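Home robotics > Teaching by demonstration > Collecting examples

How many demos before my arm learns to tidy toy food?

I'm putting together a set of examples for a pick and place policy and loving every minute of it! I steer the gripper by hand, the wrist camera records, and each go gets saved with a short sentence such as "put the strawberry in the colander". So far I've got 200 episodes. The trained model reaches for the right toy nearly every time, then closes early and gets nothing. 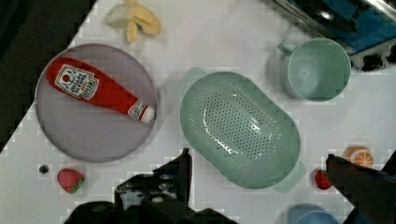
I shuffle the toys between goes but the colander tends to stay near the middle. Should I just keep recording, or change how I do it?
Sebastián Ojeda, Porent

Santino Herrera
Lovely project! Closing early was my headache too, and more of the same didn't cure it. Move the colander about, a lot, and the plate as well. Then record some goes where you miss on purpose, back off and try again (keep those in, they're gold). Slow down for the last bit before you grip, so the model gets plenty of pictures from close up. My set for the Ellico arm ended up at 1084 episodes, but the big jump came after I added the retries, well before the end. Oh, and check that your gripper readings line up with the video. Mine were 2 steps out and I'd blamed the strawberries for weeks.

Thongsuk
More data. I have 2398 and it's still getting better

Dondcombe
+1 for checking the timing first, it's a quick job. Do you wipe the lens?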